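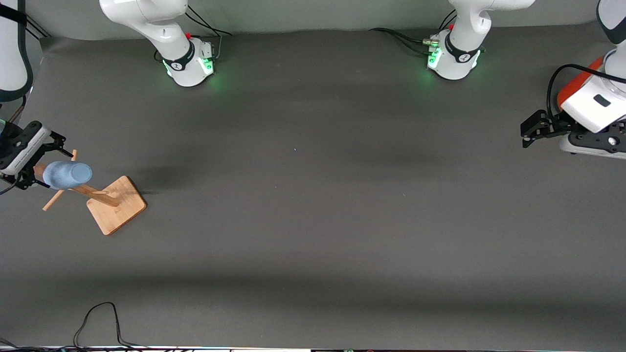 Last updated: February 8, 2026

Small Gifts, Regular Givers: my notes for the Flolstead talk

Hi everybody, thanks for coming out. (Wait for the doors to close. Water is under the lectern.)

I run the giving circle in Flolstead, and I want to talk about what happens after somebody signs up to give a little every month. Getting the sign-up is the fun part! Keeping people is where I've made most of my mistakes, so you're getting those first.

We started with 67 members. Everybody put in two dollars a week and everybody got a vote on where it went. By December we had 179, and I was thrilled, and then I looked at how many had voted in the last round and I was a lot less thrilled. People were paying and had stopped looking.

SLIDE 2 - the emails
Read one of the old ones out loud. Go slow, it's painful. It says "impact" four times and never mentions where the money went.

So we changed it. Now the email is short, and it names the group that got the money and what they bought with it. The food shelf in Ranevari bought a chest freezer. The after-school program in Paredes fixed its van. I got replies to that one, real replies, with questions about the van!

SLIDE 3 - letting people pause
I fought this for ages. I figured if we put a pause button on the page, they'd all press it. Some did. Plenty of them came back when things eased up at home, and they were nice about it, too.

(If time is short, skip the Gostusden story and go straight to voting.)

Gostusden: their circle tried matching gifts from local shops. Good idea, but the shops wanted to pick the winners. Get the rules on paper before you take the check.

SLIDE 4 - voting
Two choices per round, no more. We used to list nine and people froze up.

Questions now. Repeat each one into the mic for the folks in back. Sign-up sheet is by the coffee.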